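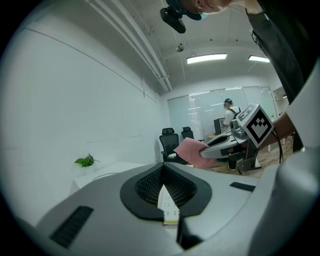 Pink cloth in the jaw of one hand-held gripper, seen from the other.

Mukix cloth folding: your questions

So what's the result?
We trained a folding policy on 1271 demonstrations, all done by people with hand-held grippers, and then ran it on a two-arm setup at our Lotdale lab. It folded the test cloths correctly in 108 trials. I was hoping for more, but I'm still pretty happy with it!

Why not just steer the robot arms directly?
We tried that first (for most of March). It's slow, and my folds looked awful. With the grippers in your own hands you move almost like you normally would, and new people get comfortable after 10 practice folds.

What's the cube with the black-and-white pattern?
A marker for tracking. It helps us work out where the gripper is and how it's tilted.

Does the color of the cloth matter?
A bit. Pink and blue are fine. White cloth on a white table still trips up the policy, and I don't have a good fix yet.

Can I train on less data?
Sure, but below 25 demonstrations per cloth type the second fold gets sloppy. Corners drift, mostly.

Will it do T-shirts?
Not yet. Sleeves are a whole other headache, and we're starting on them next.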